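분류: 메이커·로봇 > 그리퍼 > 타래 모음

1/
결국 그리퍼 비교 타래를 씁니다ㅋㅋ 지난번에 "Nivent이랑 Flalum 둘 다 써 보고 있어요" 한 줄 올렸다가 쪽지를 꽤 받았거든요. 정리된 리뷰는 못 되고, 작업하면서 메모한 걸 순서 없이 푸는 거라 생각해 주세요.

2/
작업은 데스크톱 분해예요. 케이스 눕혀 놓고, 팔로 안에 들어가서 잡고 밀고 빼는 것. 블록 쌓기 벤치마크는 둘 다 너무 잘해서 재미가 없더라고요. 컴퓨터 안은 좁고, 높이가 제각각이고, 잘못 건드리면 바로 티가 나요. 그리퍼 성격이 다 드러나는 동네입니다.

3/
팔은 그대로 두고 손만 바꿨어요. 우리 팔 이름은 Walter입니다. 이름은 에프티미아(Efthymia Stergiou)가 붙였고 이유는 안 알려 줘요. 컨트롤러도 Nuchit 하나로 고정. 손 말고 다른 게 바뀌면 비교가 안 되니까요.

4/
먼저 Flalum. 첫인상은 진짜 좋았어요! 묵직하고, 닫힐 때 소리부터 믿음이 가고, 드라이브 트레이 같은 큼직한 건 한 번에 딱 잡아요. 손가락 면이 넓어서 자세가 조금 틀어져도 그냥 물고 나옵니다. 초보한테 추천하라면 이쪽이에요.

5/
근데 그 넓은 면이 메인보드 위에서는 발목을 잡아요. 메모리 슬롯 사이로 들어가려고 하면 옆 래치를 꼭 건드림. 오라타이(Orathai Ruangrit)가 옆에서 보다가 "장갑 끼고 바늘귀 꿰는 것 같다"고 했는데 딱 그 느낌이었어요.

6/
그래서 Nivent로 갈아탔습니다. 판이랑 링크로 얇게 짠 구조라 처음엔 좀 약해 보여서 의심했어요. 볼트 머리도 다 밖으로 나와 있고, 먼지도 잘 앉고(검은색이라 더 잘 보임), 예쁘다고는 못 하겠어요. 대신 손가락이 가늘어요. 이게 전부고, 이게 큽니다.

7/
CPU 소켓 쪽으로 들어갈 때 손목 카메라 화면이에요. 손가락 끝이 칩 아래쪽 모서리를 막 넘어선 자리. 저는 이 각도가 제일 긴장돼요. 금속 프레임 바로 옆이고, 레버 끝 갈고리는 메모리 슬롯 위까지 나와 있고, 여유라고 할 만한 게 별로 없거든요. 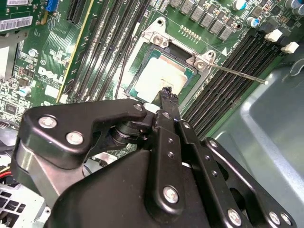 8/
손목 카메라 얘기를 좀 하자면, 그리퍼가 화면 아래를 엄청 먹어요. 절반 가까이 손이에요ㅠㅠ 가는 손가락이라 끝은 보이는데 몸통 뒤쪽은 완전히 포기해야 합니다. Flalum은 손가락까지 두꺼워서 정작 닿는 지점이 가려졌고요. 손목 카메라를 쓸 거면 그리퍼 고를 때 이것도 꼭 보세요. 스펙표에는 안 나오는 항목이라 저도 달아 보고 알았어요.

9/
그리고 반사. 히트 스프레더가 은백색이라 조명 위치에 따라 노출이 확 튀어요. 자동 노출 켜 두면 칩에 맞추느라 검은 슬롯 쪽이 새까매지고, 슬롯에 맞추면 칩이 하얗게 날아가고. 저는 결국 수동으로 고정했습니다. 오라타이는 자동파라서 이걸로 아직도 의견이 갈려요.

10/
힘 제어는 Flalum 승. 약하게 잡는 구간이 훨씬 부드러워요. Nivent은 아주 살살 닫으라고 하면 중간에 한 번 움찔하는 느낌이 있어요. 링크 유격인지 제 설정인지는 아직 모르겠습니다. 아시는 분 댓글 좀 부탁드려요 진짜로.

11/
교체 시간도 물어보셔서 적어요. Flalum에서 Nivent로 바꾸는 데 15분 걸렸습니다. 볼트 4개 풀고, 케이블 다시 정리하고, 공구 좌표 다시 잡고. 볼트 푸는 건 금방인데 케이블 정리가 대부분이에요. 케이블 길이 딱 맞게 자른 과거의 나를 원망하는 시간입니다.

12/
공구 좌표 안 바꾸고 돌린 적 있냐고요? 있습니다. Nivent 달고 Flalum 값으로 내려갔어요. 다행히 빈 테이블 위에서 연습하던 날이라 손가락 끝만 좀 긁혔는데, 그 뒤로는 에프티미아가 컨트롤러 화면 옆에 쪽지를 붙여 놨어요. "좌표 바꿨어?" 하고.

13/
컨트롤러 Nuchit은… 좋은데 메뉴가 미로예요. 그리퍼 프로파일 저장이 왜 네트워크 설정 밑에 있는지 설명 좀 해 주실 분? 한 번 저장해 두면 불러오는 건 빠르고, 수동으로 조금씩 움직이는 조그 모드는 지금까지 써 본 것 중에 제일 편했어요. 그래서 욕하면서 계속 씁니다.

14/
고정 카메라도 같이 씁니다. 손목 카메라만 보면 팔꿈치가 어디 있는지 감이 안 와요. 특히 드라이브 케이지 쪽으로 갈 때요. 손끝은 멀쩡한데 위쪽 링크가 엉뚱한 데를 지나가고 있을 때가 있거든요.

15/
바깥에서 보면 이런 모양. 그래픽카드 위쪽에서 손끝이 메인보드 바로 위까지 내려와 있고, 팔은 거의 수직이에요. 떼어 낸 옆판은 왼쪽에 그냥 눕혀 뒀어요. 테이블 홈에 빛 반사되는 거 보이시죠? 저것도 매번 신경 쓰입니다. 무광 매트를 깔자는 얘기는 제가 매주 하고 있어요.

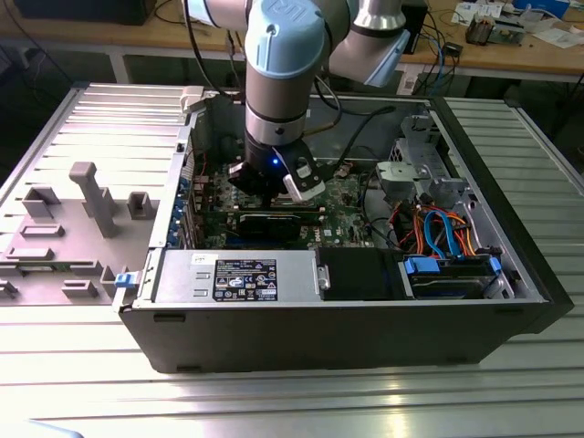
16/
고정 카메라 단점은 깊이요. 화면으로는 닿은 것 같은데 손목 화면으로 보면 아직 위에 떠 있고, 반대일 때도 있고. 그래서 저는 접근할 땐 바깥 화면, 마지막 구간은 손목 화면으로 넘어가요. 오라타이는 처음부터 끝까지 손목만 보고 하는데 저보다 잘해요. 좀 얄미움.

17/
전선 다발 있는 쪽은 두 그리퍼 다 별로였어요. 색색깔 전선이 바닥에 구불구불 깔려 있으면 Flalum은 한꺼번에 눌러 버리고, Nivent은 링크 옆 틈에 전선이 껴요. 낀 걸 모르고 올리면… 상상에 맡길게요. 저는 요즘 전선 쪽은 올라가기 전에 무조건 한 번 멈추고 화면을 확인합니다.

18/
질문 많았던 거: "그럼 뭐 사요?"
큰 부품 위주, 힘 조절이 중요하다 → Flalum
좁은 데 들어가야 한다, 손목 카메라로 끝을 봐야 한다 → Nivent
둘 다 해야 한다 → 저처럼 케이블 정리하면서 늙어 가시면 됩니다ㅋㅋ

19/
소음은 둘 다 괜찮아요. Flalum이 닫힐 때 좀 더 묵직하게 "탁" 하고, Nivent은 움직이는 내내 작게 징징거려요. 밤에 작업하면 Nivent 쪽이 더 거슬립니다. 에프티미아는 안 들린다는데 저만 예민한가 봐요.

20/
손가락 끝 패드 재질은 다음 타래로 뺄게요. 실리콘이랑 TPU 두 가지로 해 봤는데 할 말이 너무 많아요. 메모리처럼 얇은 걸 잡을 땐 차이가 꽤 나고, 금속 모서리에 대면 실리콘은 금방 상해요. 4월에는 올릴 수 있을 것 같아요. (못 올리면 쪽지로 혼내 주세요)

21/
아 그리고 움찔하는 문제, 방금 댓글로 닫힘 속도를 올리고 힘 제한을 따로 걸어 보라는 분이 계셔서 내일 해 보려고요. 감사합니다! 결과는 여기 밑에 이어서 달게요.

마지막 수정: 2024년 2월 27일

이 사이트는 쿠키를 사용합니다. 계속 이용하시면 쿠키 사용에 동의한 것으로 간주됩니다. [동의] [설정]

문의하기 | 이용약관 | 개인정보 처리방침 | 맨 위로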